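Print this page | E-mail this page
14 comments | 9 shares

Drinstead Fold & Sort Kit
Set-up guide, section 4: Sorting and folding small cloths

For the divided drawer insert. Do section 3 first (insert fitted, dividers clicked in). If the dividers still wobble, go back.

Before you start

Clear a flat surface. Counter, table, clean floor, any will do. Wipe it and let it dry all the way. Have everything you want to put away within reach, washed and dry.

CAUTION: Never store damp cloth in the insert. The lid has no vents. Musty smell in a few days and it's hard to get out.

4.1 Sorting

1. Tip the cloths out and shake each one. Check for pins, tags, crumbs.
2. Whites in one pile. Colors in another. Reds on there own until they've been through a few washes.
3. Plush and velvety pieces go last. They pick up lint from everything else.
4. Anything torn or stained, set aside. Don't fold it "for now."

Note: new red cloth can bleed. Press a damp white rag on a corner for a minute. Any pink on the rag, wash it again by itself.

4.2 Folding

5. Start with the big white cloths. Lay flat, smooth from the middle out, fold in half, then in half again.
6. Small colored pieces can sit on top of a folded white one while you work. Saves space. Move them off before anything goes in the drawer.
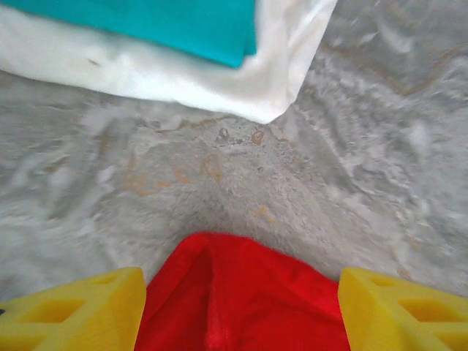
7. Soft thick pieces don't hold a sharp crease. Pinch at the middle, lift, let the sides hang, then lay down and fold once. Once is enough.
8. Don't press plush flat with your hand or an iron. Marks the pile.
9. Check width against the guide strip. Folded piece should be no wider than 19 cm or it will catch on the divider.

4.3 Loading the insert

10. Stand pieces on edge, fold side up. Whites at the back, colors in front.
11. Stop when you can still slide a hand in. Overpacked dividers pop out, see section 3.
12. Close lid. If it sits high, take one piece out and try agian.

CAUTION: Keep the lid away from heaters and stove tops. It warps above 40 °C.

Spare dividers: order part 881, sold singly. Older Holholm inserts take a different clip, part 881 won't fit.

Section text: Carola Weidemann. Revised 23 October 2020.

Contact | © Drinstead | Back to top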